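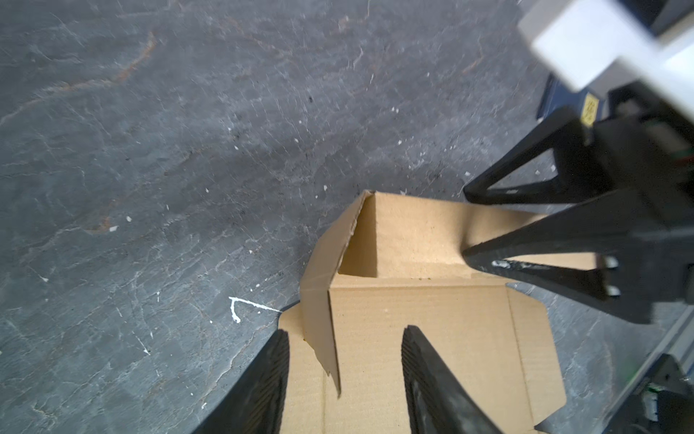
Hi everyone, I'm Tahira Talpur, I run the choir and most of the spring show at Skoltcombe. (Wave at Naveed on the lights!)

So, how do you get a school musical ready when half the cast also plays basketball? We started in February with songs only. No script, no moving around, just singing at lunch until the kids were humming it in the hallways - drove the math teachers nuts.

Money next. We had 2,139 dollars, and I spent 225 of it on one microphone. I'd do it again! Shahzad Usmani will tell you the old one cut out in every solo.

[pause, let him grumble]

Then the parents. I used to send long emails. Now it's one page, with rehearsal times in big type and my phone number at the bottom.

Play the clip of the eighth graders here, second verse only. If the sound won't work, skip it and tell the story about Jinlong and the trumpet.

Last thing: put your shy kids in the band or backstage early, and ask them again in a month if they'd like to sing. Two of mine said yes this year.

Okay, questions. Sign-up sheet for borrowing our costumes is by the door.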